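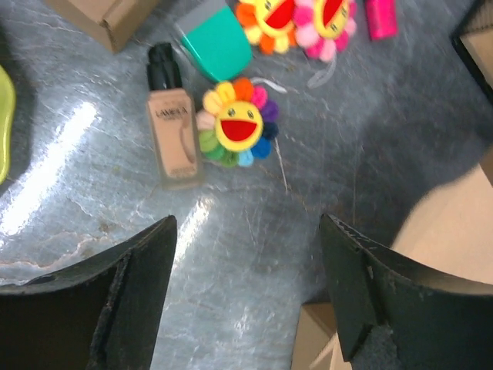 *Fig. 1. Wrist camera view at the tabletop station, open day at Prarcombe. Gripper open, foundation bottle and rainbow flower ahead of it.*

## Handout 4: Notes from the Prarcombe open day

Visit of 9th October. Please read before the seminar and bring your own notes along, however messy they are!

Thank you all for being such good company on the bus, and thank you for your patience while we found the right door. I promised to write up the tabletop demonstration properly, as the room was crowded and those of you at the back missed a good part of Meifang Zou's talk.

### What the station was for

Meifang's group works on picking up everyday things, the sort that turn up on a dresser or at the bottom of a bag. A person guides the arm through the task many times over, the camera and the joint readings are saved, and a model is trained on the result. The set we heard about had 170 recorded runs, of which 25 were kept back for testing.

Now look at Fig. 1 with that in mind. The bottle is glass, with a rectangular body and a glossy black pump cap, and it lies flat on its back. The plush flower next to it has soft, fuzzy petals and a white string trailing across the marble. They need quite different handling (I wish we'd had an hour just for this). With the bottle, the worry is slipping. With the flower, a gripper can squeeze a good deal before anything resists, so "stop when you feel contact" becomes a rather vague instruction.

### Glare, and other troubles for the camera

Somebody asked about the tabletop, and I was so pleased, as I had the same question. Polished marble throws light back at the camera. There is a big white patch of it on the left in Fig. 1, and a smaller streak near the middle. Yabsira Demissie told us that the group likes to train on surfaces like this one as well as plain matte ones - a model that has met only tidy lighting tends to do badly in a real home.

The string deserves a thought too. It is thin and white, on a pale-veined stone, and a depth sensor may miss it altogether.

### Terms used in the talk

- **Wrist camera:** moves with the hand, so the fingers stay in view while the table shifts.
- **Episode:** one recorded run, start to finish.
- **Occlusion:** one thing hiding part of another, including the gripper's own fingers.

### For the seminar

1. Choose the bottle or the rainbow flower and sketch where you would place the two fingers. Mark the direction of approach.
2. Suppose a grasp succeeds in 60 of 70 attempts. What else would you want to know before calling it reliable?
3. Read the Usman chapter on soft objects, up to the section on cloth.

Sketches can be in pencil. The Werninthorpe visit is still being arranged, and I'll pass the sign-up sheet around at the end of class.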